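Print this page | E-mail this report

Comparing Two Camera Positions and Two Finger Coverings on a Low-Cost Arm for Chess Piece Transfer

Robotics Project Report, Millwood student workshop
Lærke Baldursdóttir

1. Purpose

The task was to move a named chess piece from one square to another with a small hobby-servo arm. Last year's group left a working arm and a gripper with bare plastic fingers. Their report listed slipping as the main fault and did not treat the camera at all. This project kept the arm and changed two things: the surface of the fingers and the place the images come from.

2. Equipment

The arm is built from white printed parts and hobby servos, driven by a Hikila servo board. The control program runs on a laptop and sends joint targets over USB. Two cameras were used. The side camera stands on a fixed post and sees the board and most of the arm. The wrist camera is bolted behind the gripper and moves with it. Both were calibrated with the Clenureo toolbox, and the wrist camera needed the wide-angle model because of its short lens.

The board is a roll-up mat. It was chosen for its printed squares and because it gives slightly if the fingers touch down too low. It was not glued or clamped, so its corners had to be located again at the start of each session.

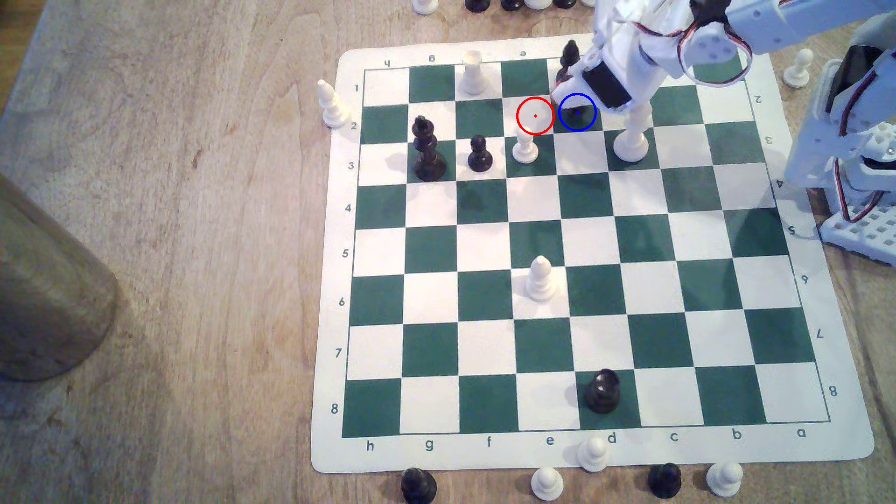 Figure 1. Side camera, with the target overlay on: red marker on e2, blue marker on d2.

The overlay was written during the first month. It draws a circle on a square after the board has been mapped into camera coordinates. If the circle is not centered on the square, the mapping is wrong and the run is stopped before the arm moves. This check was done by eye. An automatic version was planned and not finished.

3. Method

Each trial consisted of one pick and one place. A trial was counted as good if the piece stood upright on the target square with no part of the base over the line. Knocking over a neighboring piece was logged separately. There were 376 trials in total, split over the two cameras and the two finger surfaces. Pieces were set up in sparse positions, with spare pieces left on the table so that the detector had to reject anything off the board.

Closing force was limited in software. The servo pulse width was stepped toward 2000 microseconds and held when the current rose above a fixed limit. A wait of 300 milliseconds was added before lifting. Without the wait, the taller pieces swung.

4. Finger surface

Bare plastic held rooks well and pawns poorly. The round head of a pawn gives only a small contact area, and a small error in height was enough to push the piece out of the grip. Padding raised the number of good pawn picks in every session. The padding also wears, and it had to be replaced twice. A worn wrap makes the fingers thicker by an uneven amount, which shifts the closing point to one side.
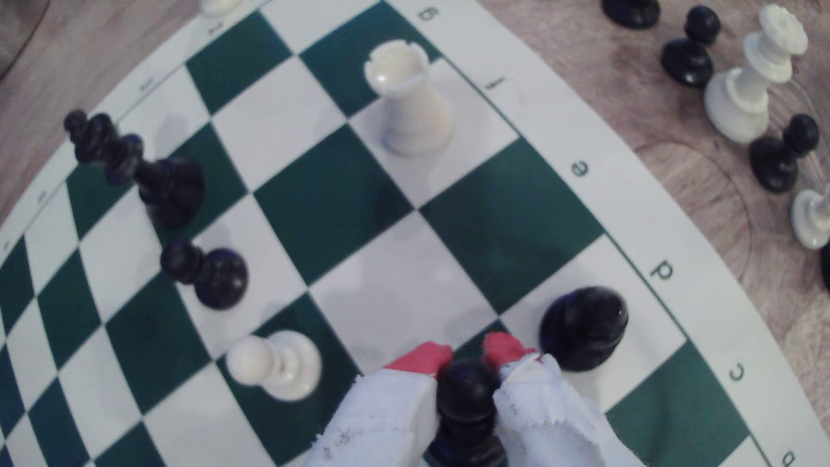
Wrist images need more correction than side images before they can be used for planning. The rows of squares bend toward the edges of the picture, and a square found there without correction was placed too close to the center. Pieces lying down caused a second problem. The detector had been trained on upright pieces from the side, and from the wrist view a toppled queen or a pawn on its side has a long outline that it did not recognize. An upright piece close to the gripper has the opposite fault: the black one by the d file shows mostly as a large round top, with little to tell its type. The view is useful for the grip itself. With a black pawn held between the red fingertips, its head is visible in the gap, so a held piece can be confirmed without a force sensor. The side camera often could not do this, as the gripper hid the piece.

5. Results

With the side camera and bare fingers, 63 percent of trials were good. Padded fingers did better with both cameras. The wrist camera gave the better final approach, but it lost the board border when the arm was low, and the position estimate then drifted. The best arrangement was to plan from the side camera and confirm from the wrist camera – this was tried only in April, and the sample is too small to state a rate.

6. Remaining work

The fingers should be molded in soft rubber and the wrapping dropped. The detector should be retrained with fallen pieces included. The arm still has play in the shoulder joint, and no software change removed it.

Comments (3)

oyelaran_lab: Did you log shoulder play at full reach separately? We had the same arm and most of our misses were on the far two ranks.

L. Baldursdóttir: Not separately. The square names are in the log, so it can be sorted by rank. I will add the table.

pk: Heat-shrink tubing works on fingers like these. It wears more evenly than cloth.

Related reports

Current Limiting on Hobby Servos
Wide-Angle Calibration with Clenureo: Notes
The Oyelaran Three-Finger Gripper, Second Build
Sorting Small Parts with the Hikila Board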